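# Simulated robot gets its gripper to the door handle and then stalls

**Mihret Degefa**

Hi all, hoping somebody here has been through this. I'm building a two-armed helper robot in my garage, and before I let it anywhere near a real door I'm practicing in a simulated house on my old desktop. The house is a free one I downloaded, and every door in it seems to have its own color and its own idea of where the hinges go.

My trouble is the door handles. I drive the right arm up to a handle with my controllers, the gripper gets close, I squeeze the trigger, and then I pull back and the door either stays shut or jerks open so hard the whole robot leans over. I've tried more friction on the fingers (went from the default up to 40, which I'm sure is silly) and it just made things shakier. I've spent most of January's evenings on this and my family has stopped asking how it's going!

Everything looks tilted in my view because I have the camera riding on the robot, so please don't worry about that part. I grabbed the view right when I was lined up for the big door on the right:
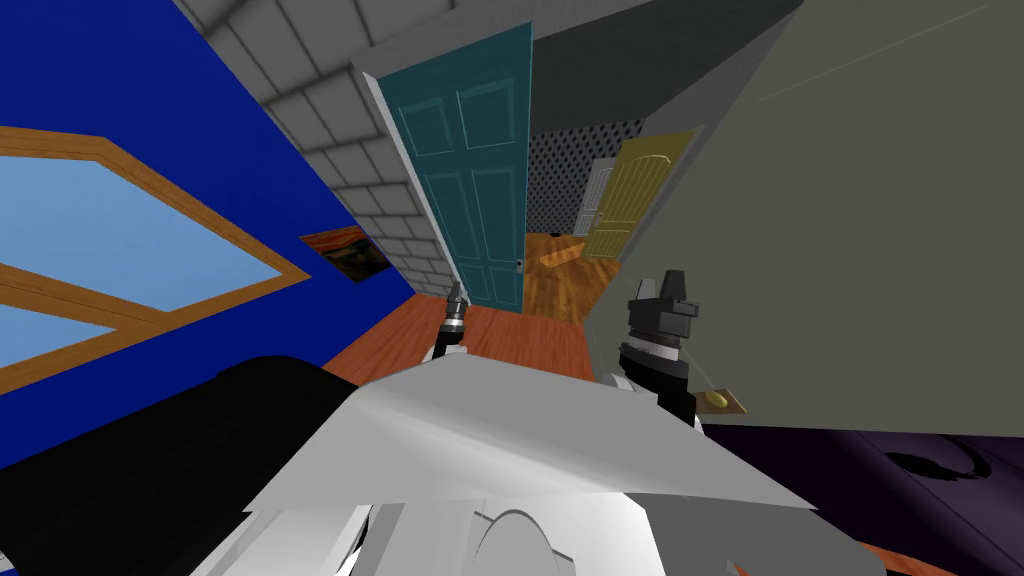

*Right gripper next to the gold handle on the grey-green door, left one up front doing nothing useful.*

The physics runs at the rate it shipped with, and I haven't touched the hinge settings on any of the doors because I don't really know what a sensible number is. Should I be changing the door, the gripper, or the way I'm driving? I'd really like to get this working before I order the last of the motors.

**Hamidreza Shahbazi**

I had nearly the same headache with my own build last winter, so let me throw a few things at you.

First, put the friction back where it was. Cranking it way up makes the contacts fight each other, and that's your shaking. I'd look at the shape of the handle next. A lot of downloaded houses use a very rough collision shape for small stuff, so the handle you see and the handle your fingers hit are two different things. Turn on the collision view (mine is buried under the debug menu) and look at it from the side. On my pantry door the collision box was so fat that the fingers could never close on it. They just squeezed it out like a bar of soap.

Then the hinge. Give it a little damping, just enough that the door coasts to a stop when you let go of it. With zero damping you get exactly that big jerk you're describing, and the robot ends up leaning because the arm is still pulling at full strength when the door finally lets go.

Last thing, and this is the one that took me ages: pull in an arc. A door swings, so if you drag your hand straight back toward you, the gripper slides off the handle partway through. I practiced on one door for a good while before it felt natural (27 tries, I kept a tally on an envelope) and then the others came pretty quickly.

If you fix the collision shape and it still stalls, post your hinge settings and I'll compare them with mine.

**Kenneth Rivera**

try a different house. some of those free ones are just bad

**Aurelia Kofler**

Agree with Hamidreza on the damping. I'd also check how heavy the door is! One of mine came in at 2,310 kilograms, I guess from a units mix-up when somebody exported it, and I'd been blaming my poor gripper for a week. I changed it to 17 and it opened on the next pull.

Also, Mihret, park the left arm down by the side while you work on this. With my setup the idle arm would bump the door on the way open and I'd lose the grip. You can always bring it back when you get to carrying things through.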